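Reading circle: is silent prayer still a practice if you do it alone?

zerrin_soylu
Hello all. In our circle we are reading a devotional book from 1696 and I have a question which I could not solve. The author writes that prayer without words is the highest one, but he gives 300 pages of words before it. On page 203 he even warns against praying alone for too long. Do you follow such warnings today?

VernaRO
I think the warning had to do with church authority. A person who prays alone does not need a priest so much. I would read it as history and not as advice.

arash_s
I disagree with Verna. I sat alone in silence each morning for 18 months, and in December I noticed I had become quite cold to my own family. The old author knew something about people. A group corrects you.

Zerrin, which edition do you have? Mine is the Tradent reprint and the page numbers are different.

zerrin_soylu
It is the Bullach translation. The chapter is called "On the Kitchen and the Cell", where he says that daily work is also a prayer. I like this chapter the most. I try to do it while I prepare the vegetables.

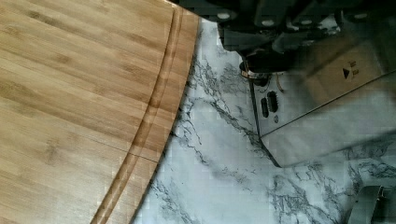
My bamboo cutting board

VernaRO
Nice board. But Arash, you describe one experience, your own. I know people who became kinder from being alone. It is not fair to make a rule from it.

arash_s
I did not say rule, I said warning. The book also says warning.

Sneha T.
May I add one thing from my side? My grandmother prayed alone at five in the morning all her life, and then she went to the temple in the evening. For her these two were never in competition. Maybe the question is too European :)

zerrin_soylu
Thank you, Sneha, I will bring this to the circle. Arash, could you please write the chapter title for your page 203, so I can compare?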